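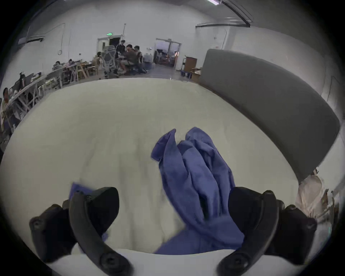 From: Jamila Dissanayake
To: laundry-floor list
Date: September 4, 2018
Subject: Re: folding cell, what the August numbers say

> Deng's people are happy with August. 2789 pieces went through
> the Trukar cell, and they say the folders on the line can now
> "move up to oversight." Anybody see a downside? I'm inclined
> to tell them yes for the second cell.

I see a few, so I'll answer on the list and not in the hallway.

First, the 2789. That is pieces in, not pieces folded. I asked for the second number and got a slide. On the day I stood next to the thing with a notebook, 463 pieces went in and 70 of them came back to the hand table because the cell wouldn't take them. Most of those were the small cloths, the ones that arrive in a lump with a corner tucked under. A person gives it one shake and sees where the edge is. The gripper closes on the top of the lump and lifts, and what you have then is the same lump, higher up.

Maybe it gets better. Zoltari said so in the spring and I have no reason to think they were lying. But we're being asked to plan shifts on the version that gets better.

Second, "oversight." I'd like somebody to write down what that is. What I saw was two of our folders clearing jams, pulling rejects, and re-laying pieces so the fingers could find them. They were on their feet the whole time, same as before, but now the pace belongs to the machine. One of them told me she used to know by lunch how her day was going, and now she has no idea, it just stops and starts. The pay grade is the same too. If that's moving up I'd hate to see sideways.

Third, the teaching. The hours people spend with the hand-held gripper, picking up the same cloth over and over so the software has something to copy, are being booked as training. Training for who? It's skilled work and it wears on the wrist. After 40 minutes with it I wanted to put it down. It ought to be on the sheet as its own job, with breaks.

I'm not against the second cell. I am against saying yes to it on one month and one slide. Ask Deng for folded counts and rejects by item, and ask the folders before the answer goes out.

Jamila

---
3 comments

jeltus_nights
We had the same "oversight" talk at Jeltus. Still waiting on the new grade.

R.
Was the 70 all small cloths or were there fitted sheets in there? Sheets are their own kind of misery.

Jamila Dissanayake
Mostly small cloths, a few sheets. I have the tally if you want it.

Reply | Report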